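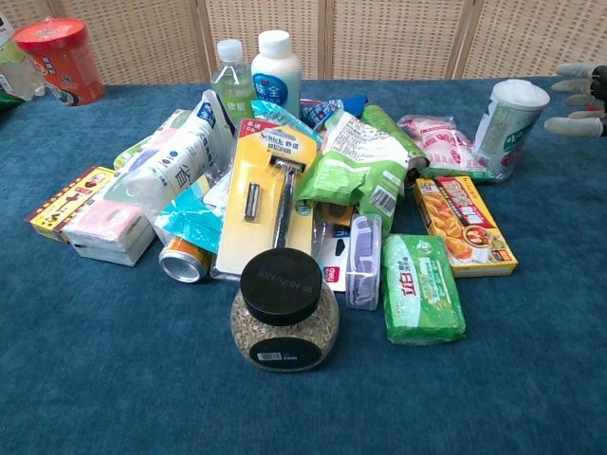
Chia-hao Tsang

Tirneck pile picking set, read me first

Hi! If you're reading this you've probably just copied the Tirneck folder off the Nimard server and are wondering why there are so many snacks in it. I put this set together with Bernardo Carvalho, and this file is the one place where I've tried to write down everything a person needs before training on it. It's a bit long. The part about labels matters most, so if you only read one section, make it that one.

What's in it

1,525 episodes of one robot (Lobo) picking packaged goods out of a pile on a table and setting them down in the open space beside it. Every episode is one item, one pick, one place. Lobo was teleoperated the whole time, so what you're getting is a person's decisions made through the robot's arms, including the hesitating. I left the hesitating in on purpose. A clean, confident demo is nice to watch, but my first small model learned from those and had no idea what to do when a bag slid out from under its fingers.

Each episode folder has the chest camera video, joint positions, hand positions, and a short text instruction. Wrist video is there too for the later sessions, and the early ones just don't have that file, so please check before you load it or your script will fall over (mine did).

The goods

There are 171 different items on the master list, nearly all of them things you'd find in a corner store: drinks, tissues, soap, boxed curry, candy, bits of bathroom stuff. We mixed hard and soft packaging in every pile because that's where the trouble is. A glass jar with a black screw lid behaves itself. A big green snack bag draped over its neighbors doesn't, and neither does a Schick razor card leaning on an angle with all that shiny plastic bubble facing the camera. I love that razor card and I also never want to see it again.

A lot of the labels are in Chinese, and the instructions are in English. We kept the brand name out of the instruction unless two items could be confused without it. So you'll see "pick up the green soap" and "pick up the jar with the black lid", written the way I'd say it to somebody standing next to me.

How a session went

One of us heaped the items on the blue felt, and the other drove. We swapped after each pile. The person driving didn't get to help build the pile, which Bernardo insisted on after he caught me putting the easy stuff up front — fair enough! The instruction was drawn from a script, and it could name anything in the pile, even something half buried. If the target was under other things, the driver was allowed to nudge them aside first, and that nudging counts as part of the episode.

The felt was my idea. Cans roll on the bare tabletop and they mostly stay put on felt, though thin flat packets are harder to get a fingertip under. The woven screen behind the table stayed up for every session so the background wouldn't wander.

Labels, please read

Every episode has a result field with one of three values: clean, messy, or fail.

Clean means the right item ended up standing or lying in the open area and the rest of the pile stayed more or less where it was. Messy means the right item got there but something else fell over or went along for the ride. Fail is everything else, wrong item included.

There are 113 fails. They're in the same folders as everything else, so filter them out if you're doing plain imitation. If you're training any kind of success detector, keep them, they're gold.

I did the first pass of labels and Bernardo did the second, without looking at mine. Where we disagreed we watched it together and argued. Most of the arguments were about clean versus messy, and I'd treat that line as soft.

Known problems

The left and right hand streams are swapped in the Thursday afternoon session. The loader fixes it, but if you read the raw files yourself you'll have to fix it yourself.

Clear plastic gives bad depth. I haven't tried to patch it.

Upright bottles at the back of a pile are underpicked. The reach is awkward and the script didn't correct for it, so don't expect great results there.

The same item can show up dented or crumpled in later sessions. We replaced packages only when they split open.

Loading it

Use the reader in the Goltell repo, the one in the tirneck folder. Version 2 or newer, please. The older one drops the last few frames of each episode and you'd lose the release, when the hand opens.

Changes

September: added the wrist video, fixed a batch of instructions that called the tissues "napkins", and relabeled the episodes we'd argued about. If your copy is older than that, pull it again.

Questions go to me or Bernardo. If you find a wrong label, send the episode number and the value you think it should have, and I'll look at it the same week.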